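About Us

Prornau is a small walking tour and trip planning company based in Meireles, the old harbour quarter of the city. We take visitors through the streets between the fish market and the upper gardens, and we help people plan the rest of their stay if they want us to.

The company was set up by Raquel Veloso, who grew up on the hill behind the quarter and worked for eleven years on the front desk of a hotel by the railway station. Guests kept asking her where to eat and which tram to take, so she drew a map on the back of a booking form and photocopied it. That map became our first route. It has been redrawn many times, mostly when bakeries closed, but the start and finish are the same.

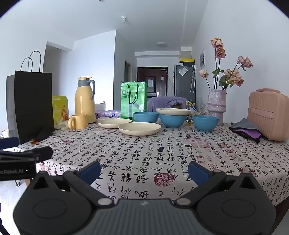
We now run walks in the morning and late afternoon from April until the end of autumn, with a shorter timetable in winter. Groups are kept small. On the hill streets the pavement is narrow and there are 455 steps from the quay to the gardens, so a large party ends up strung out and half of them can't hear the guide. There is a flatter route along the water for anyone who would prefer it – it takes the same time and ends at the same place.

What we do

Most people come to us for the Harbour and Hill walk, which lasts 2 hours and covers the quay, the rope makers' lane, the tiled chapel and the viewpoint at Skekden. We also run a food walk with stops at family-run places, and an evening walk that ends near the late ferry. Prices are on the bookings page and include everything you eat along the way.

For longer visits we write itineraries. You tell us when you arrive, how far you like to walk and what you have seen already, and we send back a plan with opening times, tram numbers and a few places to sit down. We don't take payment from restaurants or shops to be included. 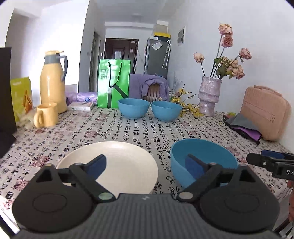 Do I need to book a walk in advance?
In summer we would advise it, as the morning walks often fill up a few days ahead. In winter you can usually turn up at the meeting point ten minutes before the start and pay the guide by card or in cash.

Our guides

All our guides live in the city and hold the local guiding licence. Between them they cover English, Portuguese, German and Swedish. Each guide puts in their own stops, so two people who do the same walk on different days may come away having heard different stories about the chapel.

Our partner office

Since last year we have shared bookings with Rullberg, a travel office that looks after visitors coming from the north by rail. If you booked through them, your reference number works with us too and there is no need to register again.

Finding us

The office is on the ground floor beside the tram stop, route 50, with a green door and a bench outside. We are open from nine until five and close for an hour at lunch. The office will be shut on 6th February for stocktaking, though walks will run as normal that day. To reach us by phone, ring the main line and ask for extension 671.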